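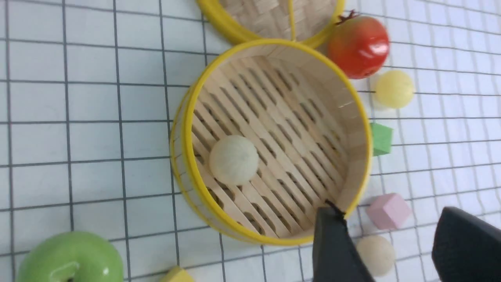 Automation at Etside: The Work at Hand
Photo gallery - posted 4th April

The Etside packing center prepares mixed orders for schools, kitchens and small shops. For most of its history every item in those orders was picked up, turned over and put down by a person. Since September part of that work has been shared with robot arms, under a program known on site as Handel. This gallery accompanies the program's first report to staff. It is meant for employees, their families and anyone considering a position at the center.

The Handel program began with 2 arms on a practice bench beside the main line. The arms are trained on picking and placing: taking hold of one item among several and setting it where it belongs. The items used in practice are kept deliberately mixed in shape and surface, as the orders themselves are. Staff from the line take turns at the bench in half-shift blocks, and their time there is paid at the same rate as line work.

Before the program began, the center asked its employees what they expected from it. The survey drew 164 responses. The most common concern was the loss of positions, followed by changes to shift patterns and the fear of being watched while working. The most common hope was relief from repeated reaching and gripping, which has long been the leading cause of complaints recorded at the first aid desk. Both sets of answers shaped the terms under which the arms were brought in, and these terms remain posted at the entrance to the line:

No position is to be closed as a direct result of the program during its first phase.
Bench recordings are used for training the arms and are not used in reviewing any employee's performance.
Any employee may stop an arm at any time, without first seeking approval from a shift lead.
Training for new duties takes place during paid hours.

At the bench

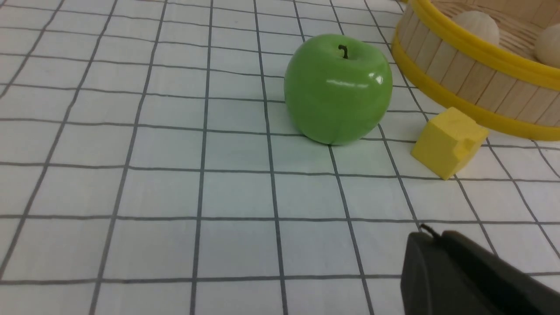 Practice bench, Etside: a green apple and a yellow block on the grid cloth, with the basket and gripper to the right.

Rounded and glossy items are handled very differently from light blocks with flat sides, and much of the bench work is concerned with that difference. An experienced packer adjusts grip without thinking about it. Putting the adjustment into terms a machine can use has required packers to describe their own work in detail, many of them for the first time. Several have remarked in the feedback sheets that they had not considered how much they knew.

The printed grid gives everyone at the bench a common way to speak about position. Staff refer to squares when they report a placement to the software team at Provix, who maintain the control system, and the same wording is now used in the shift log. Early entries in the log were often a single line, such as "missed again." Entries today usually state the item, the square and what the operator did next. The log has become the document most often consulted when shifts change over.

What has changed for staff

The largest change has been in how the day is divided. Employees on the Handel rotation spend part of each shift on the line and part at the bench, where they set out items, supervise attempts and record results. The work is quieter than packing and asks for closer attention. Some employees have found it a welcome change of pace; others have asked to return to full-time packing, and these requests have been granted. Participation in the rotation is voluntary and will stay so through the first phase.

A new role, bench lead, was created in the course of the program. It was filled from within the line and carries a higher pay grade. Candidates complete 40 hours of instruction covering safe approach to the arms, reset procedures, basic fault finding and the writing of clear reports. Instruction is provided on site by Effiong, the training firm which also prepares the center's forklift and first aid courses. No earlier technical experience is required, and the written portion may be taken with a reader on request.

Not every change has been easy. The bench takes floor space that was formerly used for staging, and packers on the early shift have reported crowding near the second aisle. Bench duty also involves more standing in one place than line work does. Anti-fatigue mats and adjustable stools have been ordered in response. The layout of the second aisle is under review, and a revised floor plan will be posted before any equipment is moved.

There is also the matter of pace. The arms work more slowly than a practiced packer, and the center has not set them a speed target for this phase. Line quotas were lowered for every shift that lends staff to the bench, so that colleagues who remain on the line do not carry the difference. This arrangement was raised often in the survey and will be kept for as long as the rotation continues.

Next steps

The 904 bench sessions logged to date are being reviewed jointly by bench leads and Provix. Their findings will decide which order types, if any, are suitable for a trial on the line itself. Staff will be informed of the outcome at shift meetings before it is published elsewhere - a commitment made at the start of the program and repeated in the posted terms.

A second survey will be issued when the review closes. It will use the same questions as the first, so that the answers can be compared, with added space for comments on the bench lead role. Paper copies will be available in the break room for those who prefer them.

Employees who wish to join the rotation, or to spend a single shift observing at the bench, should speak with their shift lead. Family members may view the bench during the center's regular open hours. Closed shoes are required beyond the yellow line, and visitors are asked to sign in at the front desk.

Back to all galleries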